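Mesa blanca Podden de Drerine: mi opinión después de dos meses

Llevaba desde la primavera queriendo cambiar la mesa del taller. La vieja era de pino, la heredé con el piso, y tenía tantos cortes de cúter que escribir a mano encima era como escribir sobre un rallador. Así que en junio me lancé y pedí la Podden, de Drerine, en blanco y en el tamaño grande. La encargué en Zanlow porque era la única tienda que me la subía a casa (tercer piso, sin ascensor, y yo con la espalda como la tengo).

Llegó en dos bultos. El del tablero pesa una barbaridad, y si vivís solos pedid ayuda, en serio. Yo llamé a Vernon Dhillon, mi vecino de abajo, que se ofreció a echarme una mano «cinco minutos» y acabó quedándose a cenar.

Montaje

Las instrucciones son solo dibujos, y el del travesaño está al revés. Lo monté, lo desmonté y lo volví a montar. Fuera de eso va todo bastante rodado: 20 tornillos, una llave incluida y unos tacos para nivelar las patas que agradecí muchísimo, ¡mi suelo es una montaña rusa! Tardamos una hora larga contando la pausa para buscar el destornillador bueno, que estaba en el cajón de los cubiertos.

La superficie

Era lo que más me preocupaba. Una mesa blanca es preciosa el primer día, y luego llega el café. Pues de momento la cosa va bien — paño húmedo, una gota de jabón de platos y listo. Con el rotulador permanente me tocó frotar con alcohol y queda una sombra muy leve que solo veo yo (y ahora vosotros, si venís de visita). Lo que sí se nota es el polvo. Y las migas, y los pelos del gato. Si sois de los que limpian una vez por semana, pensadlo en gris.

El espacio es lo que me ha conquistado. Puedo tener el portátil a un lado, la base de corte en el otro y todavía me queda sitio para extender una tela sin andar doblándola. Antes me pasaba la tarde moviendo trastos de una silla a otra.

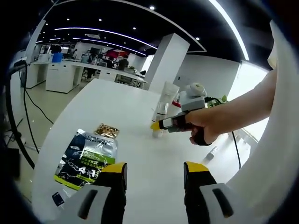
Mesa blanca y sitio para trabajar a dos manos.

Un detalle que no vi en ninguna otra reseña: el blanco refleja un montón. Con el flexo apuntando directo acabo con los ojos cansados, así que lo he girado hacia la pared y trabajo con la luz que rebota. Para coser por la noche me va de maravilla. Para dibujar con lápiz duro, regular.

Estabilidad: bien, con un pero. Si te apoyas en el centro no se mueve nada, pero en las esquinas baila un poquito cuando la máquina de coser va a tope. Apreté los tornillos a la segunda semana y mejoró bastante. La Gill, que es la hermana pequeña y la tiene mi cuñada, no baila nada, pero claro, es casi la mitad de mesa.

Y otra cosa, los vasos. No le pongo posavasos a todo porque me conozco y no los voy a usar. Los vasos fríos dejan cerco, se va con la manga y a otra cosa. Con una taza muy caliente no he querido probar, la garantía dice que mejor no y por una vez he hecho caso. 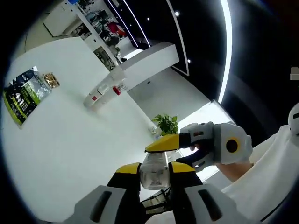 Lo que menos me gusta

El canto. Es recto, sin redondear, y después de un rato largo con los antebrazos apoyados me deja marca. He acabado poniendo una tira de fieltro que me ha quedado feísima. Tampoco trae pasacables, y a este precio me parece de tacaños. Al final he llevado el cable de la máquina por detrás con unas pinzas de oficina.

El servicio de Zanlow, correcto. Me faltaba una tapa de plástico de una pata, escribí y me la mandaron sin pedirme ni foto.

¿La volvería a comprar? Sí, aunque esperaría a rebajas, y miraría si han sacado ya la versión con canto redondeado, que en la tienda me dijeron que venía en camino. De nota le pongo un 4 sobre 5. Si alguien la tiene en gris, que me cuente en los comentarios si se notan menos las migas.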